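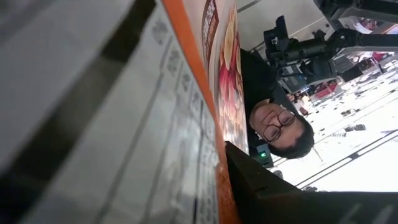

Memoria del proyecto de prácticas
Buenas prácticas para la manipulación de envases de alimentos con brazo robótico y operador en la misma zona
Autoras: Magdalini Kokkinos y Danai Koutsoukos
Tutor: Remzi Avcı
Fecha de entrega: 27 de febrero de 2021

1. Objeto del trabajo

El taller de automatización de Matutville dispone de una celda de manipulación que usan varios grupos. Hasta este curso cada grupo trabajaba con sus propias costumbres. Unos dejaban el brazo con tensión entre pruebas y otros lo apagaban. La velocidad en modo manual dependía de quien hubiera usado la consola antes. El objeto de este trabajo es redactar un procedimiento común para las tareas de agarre de cajas de cartón, aplicarlo y anotar qué partes se cumplen y qué partes no.

No se ha tratado la programación de trayectorias ni la elección de la pinza. Esas cuestiones corresponden a la memoria de Loukia Vlachopoulos, entregada en la misma asignatura.

2. Documentos de partida

Se han consultado las normas ISO 10218-1 e ISO 10218-2, sobre requisitos de seguridad de robots industriales y su integración, y la especificación técnica ISO/TS 15066, sobre operación colaborativa. Para la evaluación de riesgos se ha seguido el planteamiento de la ISO 12100. También se ha usado el manual interno del taller, llamado Cedero, que recoge el encendido, el apagado y el uso de la consola.

El manual Cedero no decía nada de las personas que se encuentran junto al brazo sin manejarlo. Tampoco fijaba quién puede rearmar el equipo después de una parada. Los dos puntos se han incluido en el procedimiento.

3. La tarea

La tarea consiste en tomar envases de alimentos y cambiarlos de sitio. Se eligieron cajas de cartón de distintos formatos. En los envases grandes y planos el dedo de la pinza trabaja muy cerca de la cara impresa, y la cámara montada junto a la pinza recibe una vista muy parcial de lo que hay detrás. En algunas posiciones la persona que acompaña la prueba tiene la cabeza en la misma línea que el dedo y el envase, vista desde la muñeca del brazo. Esta situación nos llevó a revisar el apartado de distancias, que en el primer borrador solo hablaba de las manos.

4. Evaluación de riesgos

Se identificaron los siguientes peligros:

Atrapamiento de dedos entre la pinza y el envase, o entre la pinza y la superficie de apoyo.
Golpe en cabeza u hombro por movimiento de los eslabones superiores del brazo cuando la persona se inclina para colocar una caja.
Caída del envase por agarre insuficiente.
Tropiezo con cables u objetos dejados en el suelo.
Rearme inesperado por otra persona.

El segundo peligro recibió la valoración más alta. Quien se agacha a mirar la pinza deja de ver el codo del brazo, y el codo puede moverse aunque la pinza apenas se desplace. El tropiezo lo valoramos al principio como leve. Lo subimos un nivel a petición del tutor, que señaló que una persona que pierde el equilibrio se apoya en lo primero que encuentra.

5. Procedimiento propuesto

5.1 Antes de empezar. Retirar del recorrido todo lo que no forme parte de la prueba. Comprobar el pulsador de parada de emergencia con el brazo en reposo. Anotar en la hoja de sesión quién maneja la consola y quién coloca los envases. Son dos personas distintas y no intercambian su función sin parar el equipo.

5.2 Colocación de envases. Se hace con el brazo detenido y a la voz de «paro», repetida por quien tiene la consola. La persona que coloca no mete la cabeza por debajo del brazo. Si necesita ver el punto de contacto, usa la imagen de la cámara de muñeca.

5.3 Movimiento. La velocidad en modo manual se limita a 45 mm/s en los últimos centímetros de aproximación. En el resto del recorrido se aplica el límite del modo manual reducido que indica el manual del equipo.

5.4 Parada. Cualquiera de los presentes puede parar. Solo rearma quien figura en la hoja como responsable de consola, y lo hace después de mirar directamente la zona. Un piloto encendido o la imagen de la cámara no sustituyen esa comprobación.

5.5 Indumentaria. Pelo recogido, sin cordones ni acreditaciones colgantes, mangas ajustadas.

5.6 Al terminar. Brazo en posición de descanso, pinza abierta, sin envase sujeto. Se firma la hoja.

6. Aplicación y resultados

El procedimiento se aplicó a 99 ciclos de agarre, repartidos en 3 sesiones. Chrysanthi Chatzigeorgiou hizo de observadora externa y marcó los incumplimientos en una lista.

El punto 5.1 se cumplió en todas las sesiones salvo la retirada de objetos, que se hizo tarde en la primera. El punto 5.2 fue el que más costó. La costumbre de acercarse a mirar sigue ahí, y en 2 ocasiones la observadora tuvo que pedir la parada porque la persona que colocaba se había inclinado con el brazo habilitado. No hubo contacto en ningún caso. El límite de velocidad alarga cada ciclo, pero no causó problemas. La hoja de sesión original, tomada de la plantilla Bultar, tenía demasiadas casillas y se redujo a una cara.

7. Limitaciones

No se midieron fuerzas de contacto, por falta de instrumento. Por tanto este trabajo no permite afirmar que la celda sea apta para operación colaborativa según la ISO/TS 15066. La misma pareja hizo todas las pruebas y conocía el procedimiento por haberlo escrito.

8. Trabajo pendiente

Marcar en el suelo la posición de quien coloca los envases. Repetir las pruebas en mayo con un grupo que no haya participado en la redacción. Incorporar los puntos 5.2 y 5.4 al manual Cedero, previa revisión del tutor.

Anexo A. Hoja de sesión
Anexo B. Lista de comprobación de la observadora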